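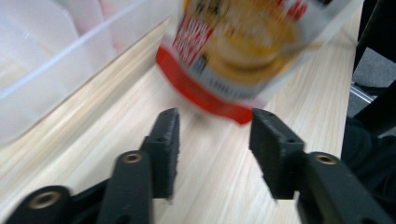
Mitarbeiterin oder Mitarbeiter für Warenannahme und Sortierung (m/w/d)
Teilzeit, Standort Plunditz

Grava verschickt Lebensmittelpakete mit Suppen, Knabbereien und Zutaten für Hot Pot an Haushalte und kleine Läden. Für unseren Sortiertisch in Plunditz suchen wir zum nächstmöglichen Zeitpunkt Verstärkung. Die Stelle ist unbefristet.

Worum es geht
Die Ware kommt in gemischten Kartons bei uns an. Am Tisch wird sie ausgepackt, geprüft, nach Warengruppen getrennt und für die Pakete bereitgelegt. Zurzeit führen wir 379 Artikel, vom runden Behälter mit bedrucktem Etikett bis zum kleinen vakuumierten Stück in der Klarsichttüte. Viele Packungen sind chinesisch beschriftet. Sie müssen die Sprache nicht können, sollten sich aber Schriftbilder und Verpackungen merken und mit unserer Artikelliste abgleichen können.

Ihre Aufgaben
Kartons öffnen und den Inhalt auf den Tisch legen
Lieferscheine abgleichen, Fehlmengen notieren
Vakuumverpackungen auf Luft und undichte Nähte prüfen
Nettogewicht und Mindesthaltbarkeit in die Liste eintragen
Deutsche Zusatzetiketten aufkleben, ohne die Originalangaben zu verdecken
Ware nach Gruppen in die Regale räumen, ältere Ware nach vorn
Beschädigte Packungen aussortieren und in der Liste vermerken
Tisch nach jeder Lieferung abwischen

Gerade bei kleinen Packungen kommt es auf genaues Hinsehen an. Auf dem roten Etikett einer Packung steht zum Beispiel 净含量:50克, also 50 Gramm Nettoinhalt. Diese Angabe gehört in die Spalte Gewicht, auch wenn auf dem Lieferschein nur das Gewicht des ganzen Kartons steht. Glänzende Folie spiegelt unter Licht, deshalb nimmt man die Packung zum Lesen am besten in die Hand.
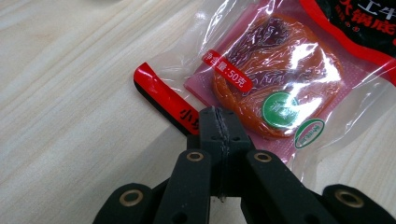
Seite zuletzt geändert: 25. Aug. 2022

Das bringen Sie mit
Sorgfalt und ein gutes Auge für Verpackungen
Deutschkenntnisse, mit denen Sie Listen führen und Absprachen treffen können
Grundkenntnisse in Tabellenprogrammen
Bereitschaft, im Stehen zu arbeiten und Kartons zu heben
Chinesische Lesekenntnisse sind von Vorteil, aber keine Bedingung. Erfahrung im Lager oder im Einzelhandel ebenfalls. Eine abgeschlossene Ausbildung verlangen wir nicht.

Wichtig: Am Tisch wird mit vielen Lebensmitteln umgegangen, auch mit Nüssen, Soja und scharfen Gewürzen. Alles ist verpackt, einzelne Beutel können aber beim Transport aufgehen. Bei starken Allergien sprechen Sie uns bitte vorher an.

Arbeitszeit und Bezahlung
70 Stunden im Monat, verteilt auf drei Vormittage pro Woche. Im Januar liegen wegen der Bestellungen zum Neujahrsfest mehr Schichten an, die Mehrstunden werden ausgezahlt oder in Freizeit ausgeglichen – wie Sie möchten. Den Stundenlohn nennen wir Ihnen im ersten Gespräch. Arbeitskleidung und Handschuhe stellen wir.

Einarbeitung
In den ersten zwei Wochen arbeiten Sie mit Consuelo Villalobos zusammen. Sie leitet die Warenannahme und hat die Artikelliste aufgebaut. Danach übernehmen Sie eigene Lieferungen, zunächst die kleineren aus unserem Außenlager in Trinau.

Bewerbung
Bitte schicken Sie einen kurzen Lebenslauf und zwei oder drei Sätze dazu, ab wann Sie anfangen können. Ein Anschreiben und ein Foto brauchen wir nicht. Bewerbungen gehen an Ifeanyi Yusuf, Personal, unter der Kennziffer 109. Sie können die Unterlagen auch vormittags am Tor abgeben, bitte mit Kennziffer auf dem Umschlag.

Zum Kennenlernen laden wir zu einem Probevormittag am Sortiertisch ein. Er dauert drei Stunden und wird bezahlt. Fahrtkosten aus Trinau und Umgebung erstatten wir gegen Beleg.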